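Home Explore Threads Log in

Amos Mercado
Goalkeeper gloves, a short thread. I coach keepers at a youth club and parents ask me every June which pair to buy. Same answers each year, so I'm putting them in one place.

1/ Size first. Measure around the widest part of the palm, leave out the thumb, and go up one size from whatever number you get. You want a little room past the fingertips. Too tight and the seams split early.

2/ Cut matters more than color. Flat cut is roomy and gives the most latex on the ball. Negative cut has the seams inside and feels snug. Kids with narrow hands usually like negative. Try both on if the store has them.

3/ Finger spines: I don't use them for anyone under 10. They make the glove stiff and young keepers never learn to catch with soft hands.
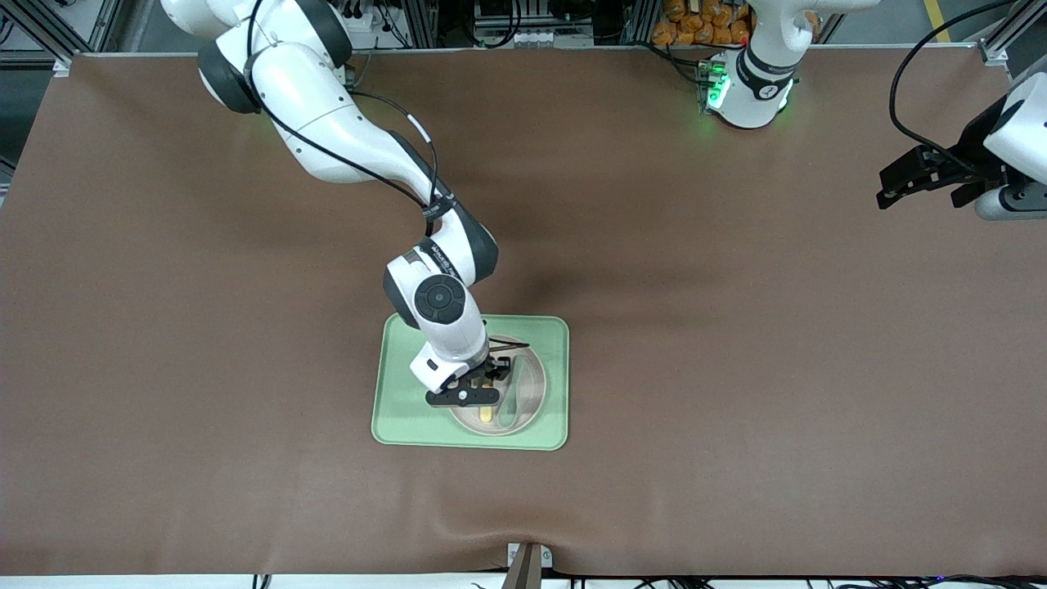

4/ Soft latex grips better and wears out faster. On turf it wears out very fast. I tell families to keep one good pair for matches and a cheap pair for practice. My own match pair lasted nearly 50 games, all on grass.

5/ Rinse them in lukewarm water after you play. Press the water out, don't wring. Dry them indoors away from the heater and out of the sun. Never leave them balled up in the bag until Thursday practice.

6/ Dampen the palms before kickoff. Dry latex slides.

7/ The Lusteck flat cut is what I wear now. The Kaewsai is fine for practice but the wrist strap is short. Haven't tried the new Jammont, so please stop asking.

That's all I have on gloves. Shin guards another time.

More from Amos Mercado
Turf shoes or firm ground for indoor season
How to pump up a match ball
Fivton training bibs after one season
Socks that stay up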